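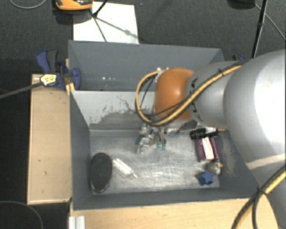 3. Morfologia dos pré-molares inferiores e variação radicular

3.1. Por que voltar aos pré-molares

Os pré-molares inferiores têm fama de dentes discretos. Ficam entre o canino, que rasga, e os molares, que trituram, e os manuais costumam despachá-los em poucas páginas. Quem passa algumas semanas medindo coroas e raízes dessa região sai com outra impressão: poucos grupos dentários mostram tanta variação em tão pouco espaço, e foi um verdadeiro prazer descobrir quanto dela ainda cabe numa descrição cuidadosa!

Na amostra de Fostville, reunimos 1150 pré-molares inferiores extraídos por indicação ortodôntica ou periodontal, todos com ápice completamente formado. Dentes com restauração extensa, fratura radicular ou tratamento endodôntico prévio ficaram de fora. O acervo foi encerrado em junho, e as medições aqui relatadas correspondem à versão do banco de dados congelada em 15 de janeiro de 2024.

3.2. Coroa

O primeiro pré-molar inferior apresentou o padrão esperado: cúspide vestibular dominante, cúspide lingual pequena e quase sempre afuncional, e uma face oclusal inclinada para a língua. A ponte de esmalte que une as duas cúspides (crista transversal) estava íntegra na maior parte dos dentes e, quando interrompida, o sulco central seguia um trajeto levemente curvo, de concavidade vestibular. Essa curvatura é fácil de perder a olho nu e aparece muito bem com luz rasante, recurso simples que recomendamos com entusiasmo a quem ensina anatomia dental.

No segundo pré-molar, o interesse se desloca para o número de cúspides linguais. Encontramos formas com duas e com três cúspides, e nessas últimas o sulco desenha o conhecido "Y", com a cúspide mesiolingual maior que a distolingual. Nas formas de duas cúspides o sulco assume desenho em "U" ou em "H". Houve também dentes intermediários, em que a cúspide distolingual não passava de uma elevação da crista marginal. Decidimos não forçá-los em nenhuma das categorias e mantê-los num grupo próprio, escolha que deu algum trabalho na análise mas preservou informação que de outro modo se perderia.

O índice de Karras, calculado como a razão entre a largura vestibulolingual e a mesiodistal na altura do equador da coroa, separou bem os segundos pré-molares tricuspidados dos bicuspidados. Nos primeiros pré-molares o índice foi menos informativo, com grande sobreposição entre os subgrupos. Isso era previsível, dada a redução da cúspide lingual, e sugere que para esse dente vale mais a pena medir a inclinação da face oclusal.

3.3. Raiz e canais

A raiz única, achatada no sentido mesiodistal, predominou nos dois dentes. O achado que mais nos animou foi a frequência de sulcos radiculares profundos na face proximal do primeiro pré-molar: 101 dentes exibiram sulco classificado como acentuado segundo o protocolo Celedus, que considera a profundidade medida no terço médio em relação à largura total da raiz. Em vários deles o sulco se prolongava até perto do ápice e, ao corte, acompanhava uma divisão do canal principal.

A relação entre sulco externo e canal interno merece atenção. Um subconjunto de 200 raízes foi seccionado transversalmente nos terços cervical, médio e apical. No terço cervical, o canal era oval e amplo, com o maior eixo no sentido vestibulolingual. No terço médio surgiam as primeiras diferenças: raízes sem sulco mantinham a luz oval, ao passo que as de sulco acentuado tendiam a mostrar canal em forma de "C" ou dois canais distintos, o lingual mais estreito e de saída mais angulada. Quem já tentou localizar esse canal lingual na clínica sabe bem o que essa angulação significa!

Raízes com bifurcação verdadeira foram raras e se concentraram no terço apical. Não encontramos nenhum segundo pré-molar com três raízes separadas.

3.4. Reprodutibilidade das medidas

Dois examinadores calibrados mediram cada dente em momentos diferentes, sem acesso aos valores anteriores. A concordância foi alta para comprimento total, comprimento radicular e larguras coronárias. Foi mais modesta para a profundidade do sulco, sobretudo nos casos limítrofes entre moderado e acentuado, em que pequenas mudanças na posição do dente alteravam a leitura. Refizemos essas medidas com o dente fixado em suporte Herklow, com o longo eixo paralelo à base, e a divergência diminuiu de forma clara.

Para trabalhos futuros, gostaríamos de chegar a um acervo de 2000 dentes, incluindo pares homólogos direito e esquerdo do mesmo indivíduo. A simetria do número de cúspides linguais é um tema fascinante e pouco explorado, e a amostra atual, formada quase toda por dentes isolados, não permite abordá-lo. Também seria útil registrar idade e sexo com maior regularidade, dados que faltam em parte das fichas mais antigas.

3.5. Implicações para o ensino

Os dentes artificiais usados em laboratório pré-clínico reproduzem em geral um primeiro pré-molar idealizado, de raiz lisa e canal único. Nossos resultados apoiam a inclusão de modelos com sulco proximal e canal dividido já nos primeiros semestres.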